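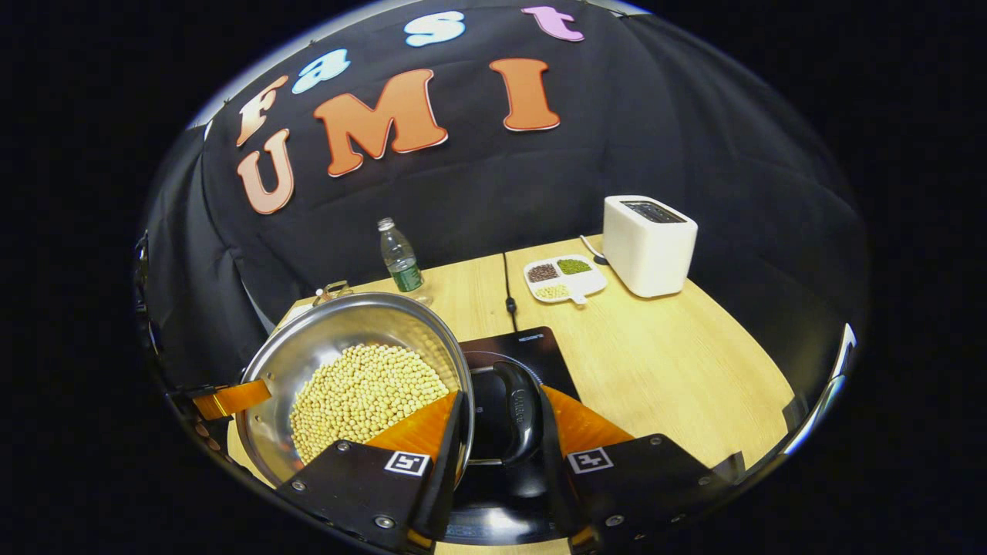
The kitchen table for one

When Şükran Saraç moved to her flat in May, she sold the big stove and kept one table. She has cooked on it ever since, with an induction plate, a steel pot and a toaster.

"I thought I would miss the oven," she tells me. "I miss it 3 times in a year, maybe."

Her meals begin with beans. Three kinds are enough for her: dark red ones for stew, pale ones for salad, and small green mung beans, which she likes most. She buys 800 grams at a time from Tokgöz, a shop on the corner, and keeps them in a divided tray – one part for each kind, so that they never mix.

Mung beans need no soaking. She boils them until they are soft, adds fried onion and lemon, and eats them on toast. The red beans she soaks over the night and boils hard for at least ten minutes before she lowers the heat.

The cord is the one thing she would change. The socket is behind the table, so it has to run across the wood, and she must always cook around it. Her brother promised to bring a longer table. She is still waiting for it.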